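When we moved to Pedness, the first thing I learned about our neighbors was that they returned containers. You'd bring over soup, and a few days later the tub would be back on the porch, washed, with four lemons in it or a slice of something. I had come from Cindholm, where a dish you lent was a dish you'd said goodbye to, and I was charmed (I still am, 12 years on).

I think we're losing that, a little at a time, and I blame the throwaway tub. It's cheap, so we tell people to keep it, and we mean it kindly. But a dish that has to come back brings a person with it, and I've had some of my best talks standing in a doorway in June, holding an empty casserole.
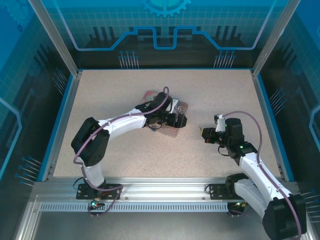

My mother never owned a matching set of anything, and her lids lived in a drawer that took two hands to open. She would have approved of a clear box, though, the kind where the pinkish-red shows right through the plastic and you can start guessing before you've lifted the lid. She liked people to know what they were getting. She also wrote her name on masking tape underneath, and I've taken up the habit, even on the flimsy ones from the market on Rosser Street.

So my plea is a small one. Lend the good dish, the one you'd miss. Ask for it back, out loud, without feeling stingy about it. And if you've got a blue pie plate with my tape on the bottom, come by any evening, and stay for coffee!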